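4.2 What we saw at the open day

We ran the cloth-flattening task in front of visitors at the Stallstead open day on Apr 26, 2025, and I'll be upfront that this section is more of a diary than the others. The lab numbers in Section 4.1 come from 2,009 trials with the door shut. A public demo is a different animal (noise, kids leaning on the barrier, somebody always asking if it does shirts), and we wanted to know how the Nogueira policy would cope when we couldn't fuss over it.

The setup was the one we use back home. A cloth goes down rumpled on a white tabletop, and the arms have to find an edge, pinch it and pull the folds out. I let visitors do the rumpling, which they loved, and some of them were merciless! Each attempt got 15 pulls before we called it and handed the cloth to the next person in line. Figure 3 gives a close look at the work, with the blue tape we wrap on the fingers. 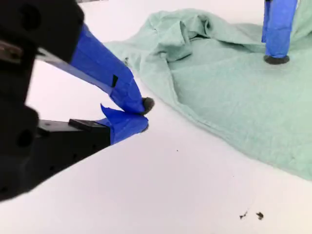

Figure 3. Cloth flattening at close range. The two fingertips at left are nearly closed, with no fabric between them; a taped post with a round black foot rests on the cloth at upper right.

Bernico, reading a draft of this section, objected that letting the public set the starting state makes the results impossible to compare with 4.1, and asked why we hadn't at least given people a few standard crumples to copy. It's a fair point. My answer is that the standard crumples are ours, and after a whole August of making them I'd stopped trusting them. Visitors twist a cloth, or ball it up and sit on it, and I'd never have thought to do either. Still, I've kept the open day results out of the main table for that very reason.

The bit I keep coming back to is the edge-finding. Thick, fuzzy fabric hides its own border once it's bunched up, and the policy would often go for a ridge in the middle instead. Lifting a ridge isn't a disaster, but it spends a pull and can leave the cloth in worse shape than before. We've since added 740 of these ridge cases to the training set, and the colour weighting described in Section 3.3 was changed at the same time, so I can't say yet which one is doing the work. Section 5 picks up the retrained version.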